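The corridor, finally

April, late evening

I have been promising myself I would write more in here, and then a whole string of nights goes by and the pen stays in the drawer. Tonight my back aches in a pleasant way, so I am propped up with the good pillow and a mug of barley tea, and I am going to get it all down before I fall asleep.

We made a real start on the storeroom. Abimbola had been saying since winter that the shelves in there were going to come down on somebody, and I kept nodding and going back to my invoices. Then on the way in this morning I thought, fine, today, before I can talk myself out of it. I put on the old gray sweater, tied my hair up and went looking for the key, which was in the tea tin where Modupe leaves it (she says she doesn't, but she does).

It was worse than I remembered. Envelopes everywhere, the long ones from the Ostska order that we overbought so badly. The box said 1000 and I don't believe we have used more than a handful. There were sample bags from Wenar with the strings all knotted together, a carton of lightbulbs that fit nothing we own, and three umbrellas, one of them mine, which I accused poor Pascual of losing last summer. I will have to buy him lunch.

I love that end of the building, though, even on a dusty day. The white pipes running along under the beams make it feel a bit like being below deck on a ship, and the white door with its little blue nameplate always looks so proper and serious, with the notice telling everybody that the storeroom is important and to please stay out unless invited. 库房重地, 非请勿入. When I first came here I had to have it read to me, and now I say it under my breath every time I go by, like a password. The dark brown door across the way has the red square on it, the one with the gold emblem, and it cheers me up on the grayest mornings – I hope it stays up all year.
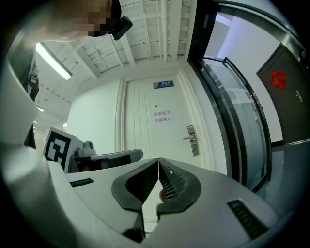 Do we keep the notice up once the storeroom is tidy? I think we should, and Abimbola agrees with me, as people wander in for tape and wander out leaving the lids off everything.

By noon we had the two of us plus Uchenna, who only came to borrow a stapler and stayed until we broke for noodles. She is a wonder at sorting. She doesn't hold a thing up and tell you the story of it the way I do, she just looks at it and it goes in a pile. I found the program from our first open house and had to sit down on a carton and read the entire thing, and when I looked up she had done all of the bottom shelf.

The Skuvance folders are now together, all 400 of them, in date order as far as the second shelf. After that the order is more of a feeling. We kept 200 of the long envelopes and the rest are promised to Dwynwen for her evening class, who will fold them into something lovely, I am sure. Her last lot became lanterns – I still have one on my windowsill.

What's left is the top shelf and the awful corner with the Tijani display stand, which weighs as much as a cow and has a leg missing. Abimbola wants it gone. I have a soft spot for it and said maybe we could prop it up with a brick, and she gave me such a look that I went and made the tea.

Must remember: new labels, a proper hook for the key, twine, lunch for Pascual. And call Mother, she will want to hear about the umbrella.

My eyes are closing. More tomorrow if I can lift my arms.

Recent entries
The umbrella I blamed on Pascual
Soup for a cold week
Dwynwen's paper lanterns
Modupe and the tea tin
A long walk home in the rain
What I meant to do in March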